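Home / Opinion / Columns

Keep the real cups

By Štefánia Vrabec

The lunchroom on the second floor of our building in Tokelton lost its dishes in July. There was no announcement. One Monday the shelf over the sink held mugs, plates and a row of mismatched glasses, and the next morning it held three sleeves of paper cups and a stack of paper plates in plastic wrap. The dishes had gone down to the basement in two boxes. A note on the cabinet said the change would "simplify kitchen upkeep."

I have thought about that note more than it deserves. I think the change was a mistake, and I think the same mistake is being made in a lot of offices, church halls, clinics and school staff rooms, usually by people who mean well and are tired of washing up.

I should say where I stand. I worked in food service for nine years before I moved to a desk, four of them at Wedine, which ran cafeterias for factories along the river. I have washed more plates than most people who write opinion columns. I don't find it charming. Dish work is hot and it hurts your back, and I understand anyone who would like there to be less of it.

But the work in a small shared kitchen is not cafeteria work. Our lunchroom serves seven people on a busy day. If each of them washes one plate and one cup, the whole job takes less time than waiting for the microwave. What had gone wrong upstairs was that two people were doing it for all seven, and they got fed up, and they were right to. Paper cups took the argument away. They did nothing about the reason for it.

Look at what we got in exchange. A paper cup with coffee in it is too hot to hold for the first few minutes and too soft to trust after that. It tips when you set it next to a keyboard. A paper plate folds under anything with gravy, so people use two, and then a third on top to keep the splatter down in the microwave. The trash can used to be emptied every other day. It now fills up by one in the afternoon, and a bag of wet paper plates is not a nice thing to carry down two flights of stairs. Somebody still has to carry it. The chore moved, and I suspect it moved to a person with less say in the matter.

The usual reply is cost. I asked to see the numbers and was shown one line on an order form, the price of a case of cups. It is a low price. It is also a price you pay again and again, while the mugs in the basement were paid for long ago, several of them by people who brought them from home and left them behind when they retired. Nobody had put the trash bags on that form, or the second case of plates we went through before the month was out.

There is another reply, which I take more seriously, and it's about germs. People became careful about shared things over the past year, and I don't blame them. A shared mug that has been rinsed under a cold tap and put back on the shelf is a bad idea, and it was a bad idea before last year as well. Hot water and soap deal with it. If a workplace can't manage hot water and soap, it has a bigger problem than mugs.

What a place needs is very little. A plate and a cup for each person, and a spare or two for guests. Plain ones are best. They don't chip into favorites and leftovers, they stack, and you can tell at a glance if they are clean. A plastic cup is fine by me if people worry about breakage.
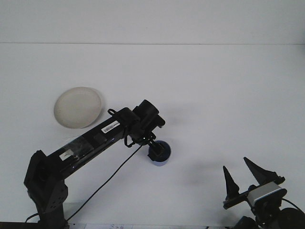
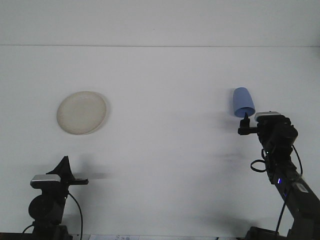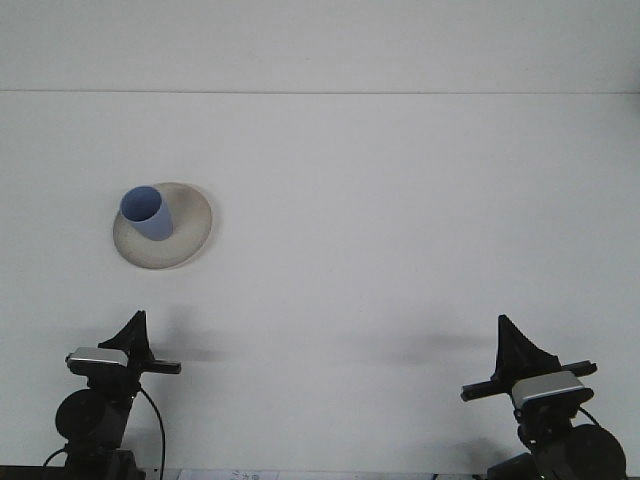
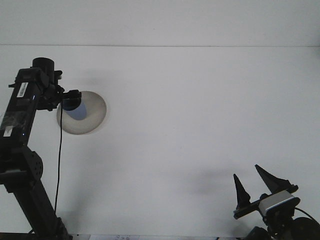
A light blue cup and an off-white plate, in the second and third pictures.

What they do at Stodetbridge

My sister-in-law works in the county records office at Stodetbridge, and they kept their dishes. I went to see how, expecting a chart on the wall with names and stickers. There isn't one. Each person has a hook and a slot in a rack. Your cup goes on your hook and your plate goes in your slot. If they're dirty, everyone who walks past knows whose they are.

It sounds a little stern, and for the first few weeks I gather it was. One man ate from a takeout box every day on principle. Then he stopped, and now his plate is in the rack with the rest. The rack was built by a local carpenter, Hrnčiar, who charged them for the wood and took the labor out in lunches. It has been there four years and the only repair has been one hook.

I noticed a few things while I was there. People sat down to eat. In our lunchroom, since the paper came in, they mostly pick up a cup and go back to their desks with it, and I can't prove the two things are connected, but a paper cup does tell you to leave. It's made for the street. A mug has to be brought back, so you tend to stay near where it lives.

I also noticed that the sink was clean. Ours isn't, even though we supposedly have nothing to put in it. People still bring forks and soup containers from home, they still need to rinse them, and because the room is now "no upkeep," no one feels that wiping the sink is theirs to do.

The part about manners

I've put this off because it makes me sound older than I am. Washing your own cup is a small bit of manners, and a place where people do it is a better place to work. I don't mean it builds character. Plenty of selfish people keep a spotless kitchen. I mean that the person after you finds things in decent order, and you find them in decent order because of the person before you, and after a while you stop keeping score.

My mother kept a boarding house for a few years when I was small -- four rooms, one kitchen, one table. Her rule was that you could use anything in the kitchen as long as it was back before the next meal. She didn't care how well you cooked or what time you came in. She had lodgers I wouldn't have trusted with a bicycle, and they brought back the plates.

Managers often treat this kind of thing as too small to bother with, and so they hand it to a supplier. I'd ask them to bother with it. Say out loud that everyone washes their own, including the people with offices. Buy a decent sponge and change it when it smells. Put up hooks. If one person won't do their share, talk to that person. It is an awkward talk, and it takes two minutes, and it's cheaper than a year of cups.

Then there are places where paper makes sense. A blood drive, a summer fair, a building with the water shut off. I wouldn't ask a hospital waiting room to hand out china. My complaint is with the ordinary weekday lunch, among people who know each other's names and will be back tomorrow wanting the same coffee.

I went down to the basement last week and found the two boxes behind the old printer stand. Everything was still in there, wrapped in newspaper, including the brown mug I drank from for my whole first winter here. I carried that one up, washed it, and put it on the shelf next to the paper sleeves. By Friday there were three more beside it. I have asked the building office for a rack and some hooks, and I'm told the request is being looked at.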